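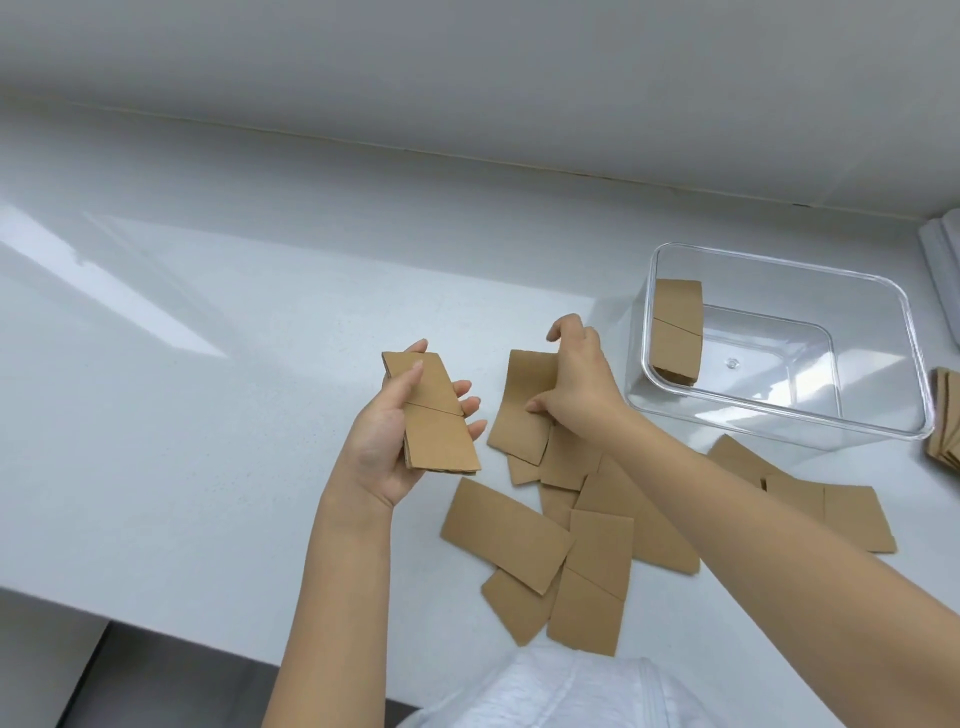

NOTA DE PRENSA — Mayo

La compañía Jaltia estrena «Los inquilinos de Moltville», una comedia triste sobre tres hermanos y una casa que no se vende

Me llamo Candela Vidal, dirijo Jaltia desde hace 11 años y esta vez he querido escribir yo la nota, así que perdonad si me enrollo un poco. ¡Estrenamos! Y lo hacemos en la sala Wadero, que es donde empezamos, cuando éramos cuatro gatos y ensayábamos en el vestíbulo porque el escenario estaba en obras.

La obra se llama «Los inquilinos de Moltville» y la firma Coralie Dunstan. Leí el texto en un tren, de una sentada, y me pasé de estación (me bajé dos más allá, con la maleta y sin paraguas). Cuenta la historia de tres hermanos que vuelven a la pensión de su madre para venderla antes de que acabe el verano. El problema es que queda un huésped en la habitación 17, paga puntualmente y no tiene ninguna intención de marcharse.

La traducción es de Rodrigo Carretero, que ha conservado el humor seco del original y ha tenido conmigo una paciencia enorme. Discutimos una tarde entera por la palabra «alcoba». Ganó él.

Trinidad Cuesta hace de Inés, la hermana mayor, y creo que es lo mejor que le he visto — y le he visto mucho. Su monólogo del segundo acto, con las facturas de la luz en la mano, nos dejó mudos ya en la primera lectura. A su lado está Delyth Price como el huésped, un papel escrito para un hombre de setenta años que ella ha hecho suyo desde el primer ensayo. Le pregunté cómo lo veía y me dijo: «No quiero que dé pena, quiero que dé un poco de rabia». Pues eso hace.

La función dura 2 horas con descanso incluido. La sala tiene aforo para hasta 400 personas y las butacas no van numeradas, de modo que conviene venir con tiempo. Abrimos puertas a las siete y media y empezamos a las ocho, con puntualidad, que luego hay quien pierde el último autobús.

Estaremos en cartel durante todo mayo y después nos vamos de gira con la distribuidora Uysal, todavía con fechas por cerrar. Las entradas se venden en la taquilla de la sala, que abre por las tardes.

Para entrevistas y acreditaciones, preguntad por mí en la oficina de Jaltia. Contesto yo misma, normalmente después de comer.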